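Stadadby Training Workshop Users Group
Minutes of the meeting held 25 October 2018 in the upstairs classroom

Chair: Trinidad Benítez
Present: the chair, the workshop supervisor, the safety representative, two instructors of the evening course, one trainee representative and the minute taker.
Apologies: the stores officer.

1. Minutes of the previous meeting
The minutes of the May meeting were read and accepted with one correction. Under item 3 the word "cabinet" should be "cable". The minute taker apologises for this error.

2. Control cabinet, labels and layout
The supervisor reported that the practice cabinet is now in regular use by both courses. He went through the front of the doors with the members, for the benefit of those who do not teach on it. The three lamps in the row at the top of the left door are amber, green and red, and the power meter is under them on the left side. The white lamp is to the right of the meter.

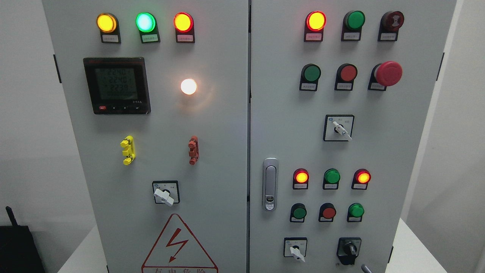 Practice cabinet, left and right doors, with lamps lit.

The trainee representative said that the small label plates are hard to read for many trainees. The printing is very small, and where it can be read it is in Chinese, which most of the group do not know. She asked if English labels could be put under the existing ones. One instructor was against to cover anything original. After some discussion it was agreed that the original plates remain as they are, and a printed key in English will be hung on the wall beside the cabinet, at eye level.

The safety representative asked that the warning triangle at the bottom of the left door is also explained in the key. The characters mean "danger, electricity". She would like the same words in English, in red and in a size that can be read from the door of the room. Agreed.

Action: supervisor to write the text of the key. Safety representative to check it before it is laminated.

3. Reading the meter
The instructors have asked the trainees to write down the three values from the meter at the start of each lesson. It was noticed that some trainees write the number with a decimal point and some without, so the record book contains both 224.0 and 2240 for what is probably the same reading. The chair asked which one is correct. The supervisor explained that the point on the screen is easy to miss when one is standing a little to the side, and that the values should be written in volts with one decimal.
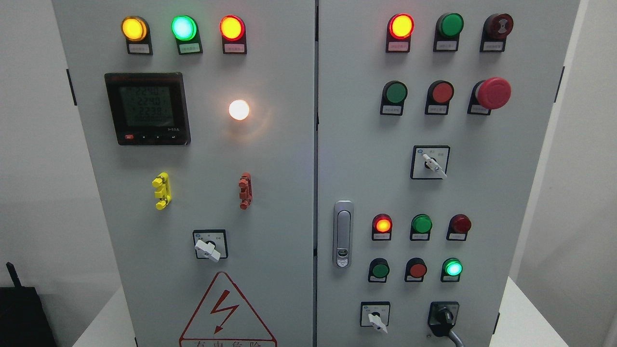
He added that the three values do not need to be equal, and small differences should be written as they are. Two trainees had rounded all three to the same number because they believed it was more tidy. The instructors will speak about this in the first lesson of the next group.

The record book has 80 pages and will be full before the summer break. It was agreed to buy another one of the same kind from Ventura. The cost is $12 and needs no further approval.

Action: evening instructor to buy the book and to write one sample line inside the cover.

4. Rotary switch on the left door
There was a longer discussion about the square switch with the white handle, near the bottom of the door. The handle can point down to the right or down to the left, and the two courses do not leave it in the same position at the end of the lesson. The morning group then loses time while they check what was done the evening before.

The evening instructor said his group follows the sheet from Laltov, and the morning group follows the older sheet. The chair proposed that there shall be only one sheet. All members were in favour. Until it is ready, the last person using the cabinet must write the position of the handle in the record book, as "left" or "right" and nothing more complicated.

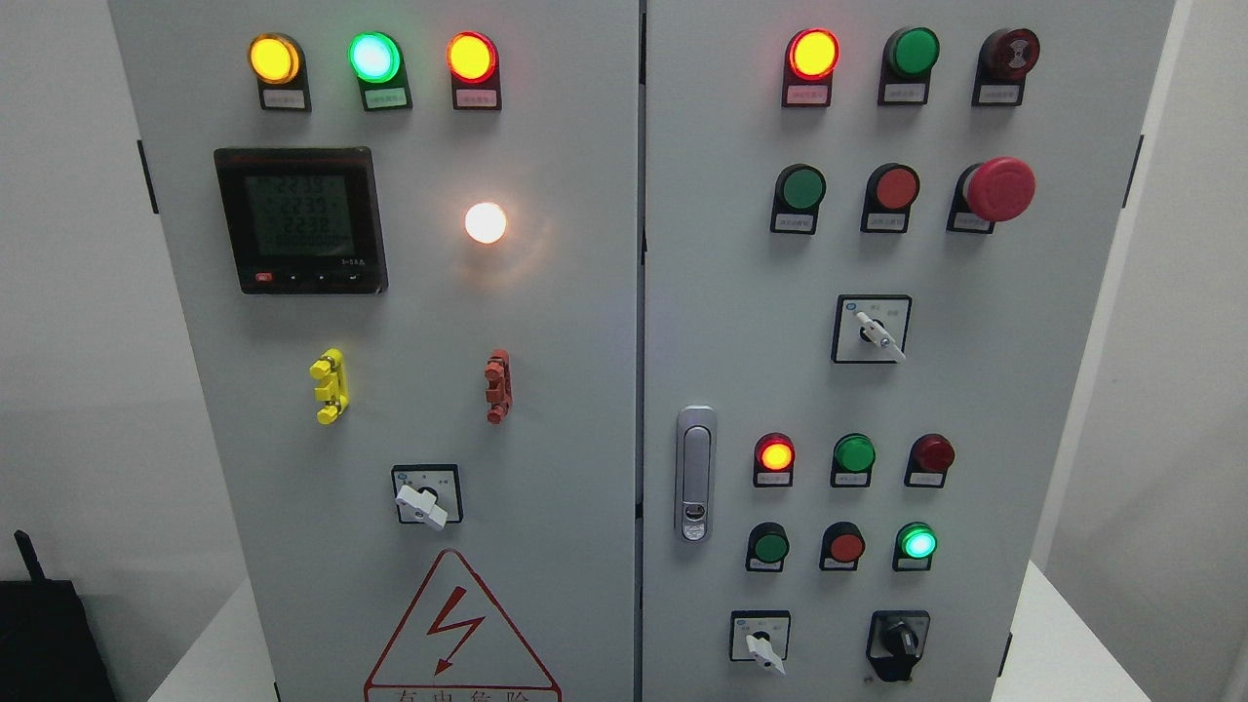

Page last modified: after approval by the Chair | Stadadby Training Workshop > Minutes

Action: both instructors to prepare one common sheet and bring it to the next meeting.

5. Names of the parts
The supervisor mentioned that the yellow part and the rust-red part in the middle of the left door have at least three names in our papers: clamps, terminals and "the coloured clips". He would like one name. It was not possible to agree at this meeting. Members are asked to send their preference to the minute taker by e-mail. For the present the sheets will say "yellow fitting" and "red fitting".

6. Budget
The chair reported that $200 remains for small purchases. The offer from Jiltton for a rubber mat in front of the cabinet was considered too expensive, and a second offer will be asked for. 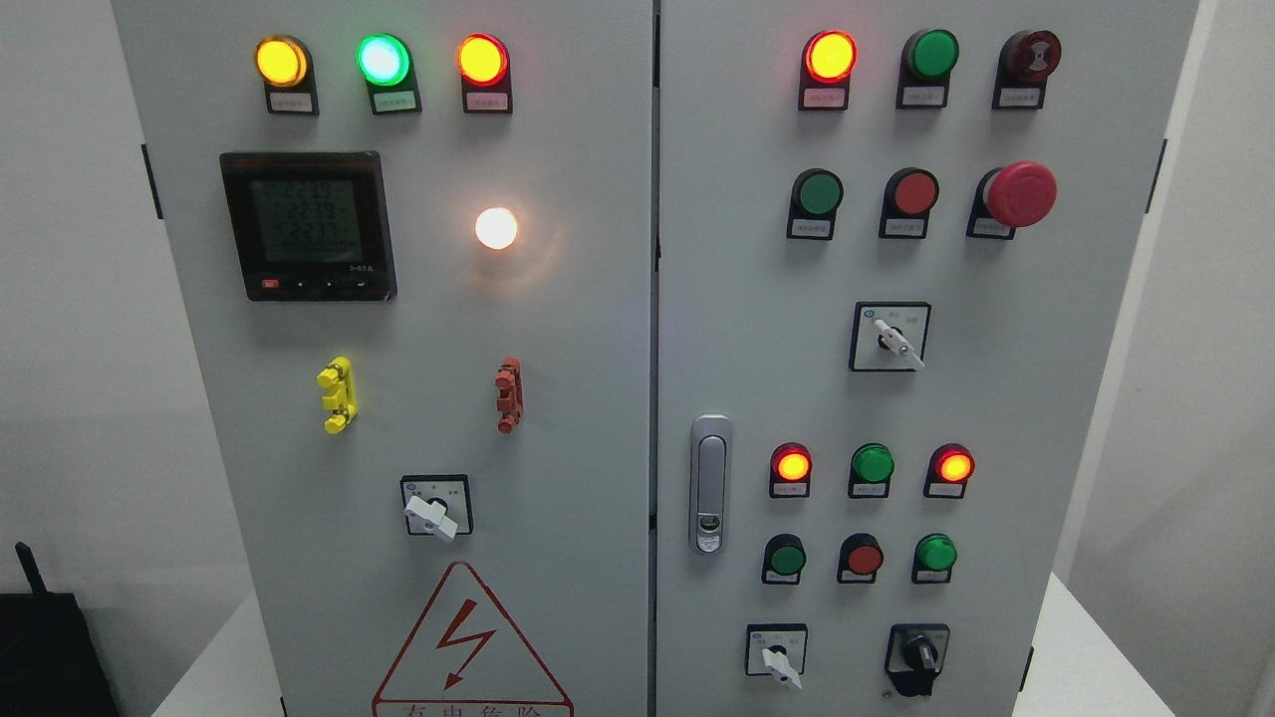

The safety representative reminded that the mat must cover the full width of both doors, so a person working at the right door is also standing on it. The supervisor will measure the floor and send the size with the request.

7. Other business
The next course has 17 trainees enrolled. It was agreed to divide them into two groups for the cabinet lessons, so that everyone can see the meter and the buttons of the right door without leaning over another person.

The trainee representative asked for more hooks for coats. The supervisor will look in the stores.

Next meeting: date to be sent by the chair.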